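Resstead Counter Service Set, Serving Tray and Display Pieces

Product code: 3921
Category: Counter and self-service equipment
Range: Resstead
Supplied by: Verschueren
Page maintained by: Teresa Tomaszewski

Overview

The Counter Service Set is a group of display and serving pieces for small snack counters, staff canteens and kiosks. It is intended for wrapped and bottled goods sold in low volume from a single table. The set is built up from the serving tray, which can be ordered alone. The other pieces are the two-tier bottle rack, the single snack stand and the round basket.

The set does not include a table, food, drinks or any heated equipment. A food warmer can stand on the same table if the clearances given under Placement are kept.

Serving tray

The tray is a one-piece plastic molding in a pale off-white with a fine speckle. It is rectangular, with rounded corners and a raised rim on all sides. The speckle runs through the material and does not wear off with washing. Color varies slightly between production batches and can read as white or beige depending on the lighting. Customers who need several trays to match should order them together.

The base is flat inside the rim. There are no molded compartments, so the tray takes whole sandwiches, halves, rolls or boxed items in any arrangement. The inner corners have a wide radius and can be wiped with a flat cloth.

The tray is not rated for oven, grill or microwave use. It should not be placed on a warmer shelf or on top of a warmer housing.

Two-tier bottle rack

Clear acrylic, open at the front, with a raised rear tier. The standard rack takes three bottles on each tier. Bottles on the rear tier stand higher than those in front, so that caps and the upper part of the label show from the customer side.

The rack is supplied assembled. Load the rear tier first and unload the front tier first. Glass bottles may be used, but the maximum load in the table below applies to both tiers together.

Acrylic marks easily. Use a soft cloth and a mild detergent. Do not use alcohol, window cleaner or any product containing ammonia, all of which can cause fine cracking along the bonded edges.

Snack stand

Clear acrylic, for packaged bars and similar small goods. It is normally placed at the end of the counter nearest the register. Cleaning is the same as for the bottle rack.

Round basket

Brown woven wicker with a sloped rim. The basket is for wrapped goods or whole fruit with a peel. Unwrapped bakery items need a paper or cloth liner. Shake out and brush dry; do not soak.

Specifications

Tray material: food-contact plastic, speckled off-white
Tray care: dishwasher, upper or lower rack
Rack material: clear acrylic, bonded
Rack capacity: six bottles
Rack maximum load: 13 lb, both tiers combined
Basket material: wicker, brown
Pieces per carton, tray only: 15
Cartons per pallet, tray only: 200
Country of dispatch: Belgium

Placement

Put the tray at the center of the table, within easy reach of the serving side. The bottle rack goes directly behind it. Tall items behind low items is the general rule, and the tray is the lowest piece in the set.

Keep acrylic and wicker pieces clear of the hot surfaces and vents of any warmer. The minimum distance is 15 inches from a vent and half that from a glass side panel. If the table is too short for this, leave out the basket first.

The control panel and emergency stop of a warmer must stay reachable at all times. Do not stand the tray, the basket or stock in front of them.

Sandwiches on the tray

Wrapped sandwiches may be laid flat or stood on edge. Laid flat, they are stable and can be stacked two high if the bread is firm. Stood on edge with the filling facing the customer, they take up less of the base and the layers can be read through the wrap — an advantage where the counter carries several fillings that look alike from above.

For upright display, the wrap should be clear and drawn tight over the cut face. Gather the spare film at one end and twist it. Place heavier fillings in the lower half of the sandwich when assembling, and keep sliced tomato away from the bread with a leaf or a dry layer where possible.

A single sandwich standing in the open part of the tray has nothing to lean on. Start a row against the rim and add to it from there.

Chilled fillings follow local food safety rules for time out of refrigeration. The tray has no cooling function.

Clear-wrapped sandwich held upright at the tray, close up and with the counter laid out: 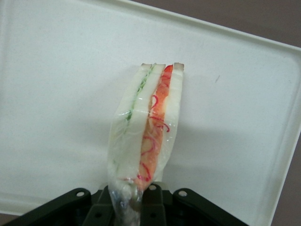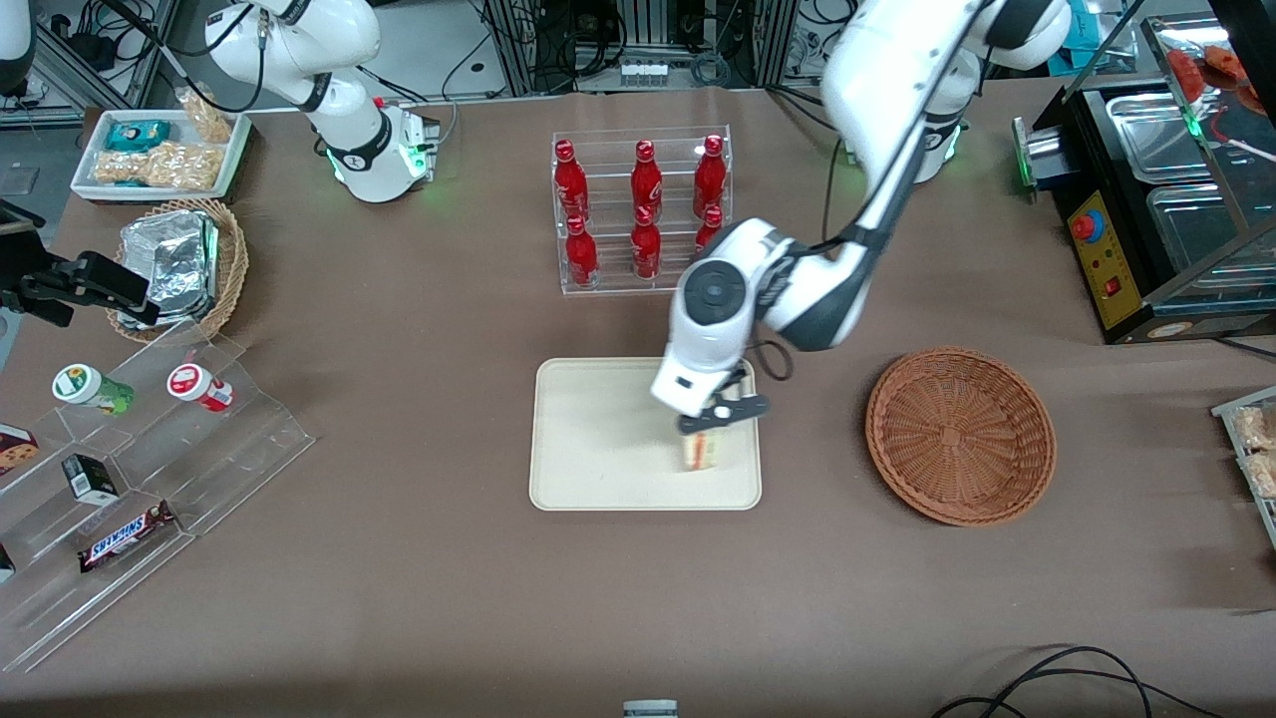 Cleaning and storage

Wash the tray before first use. Daily cleaning is by dishwasher or by hand with warm water and detergent. Scouring pads leave visible scratches on the base and should not be used. Dried sauce can be loosened by soaking for 15 minutes.

Trays nest when stored empty. Dry them fully first, as trapped water makes a stack hard to separate. Store acrylic pieces with a sheet of paper or film between them.

Replacement pieces

All pieces can be ordered one at a time. Quote product code 3921 followed by the suffix:

T — serving tray
R — two-tier bottle rack
S — snack stand
B — round basket

The rack cannot be repaired once a bonded joint has opened. Replace the complete unit.

Compatible products

The tray also fits the Rovstead tray trolley, all versions. It does not fit the Todadeo wall rack, which has a narrower runner spacing.

Contact

Orders and stock: Zbigniew Krawczyk
Technical questions, materials and cleaning agents: Gönül Güler
Returns and transport damage: Rosângela Barros

Report transport damage with the carton label number and keep the packaging until the return has been confirmed.

Page revised 2021-05-11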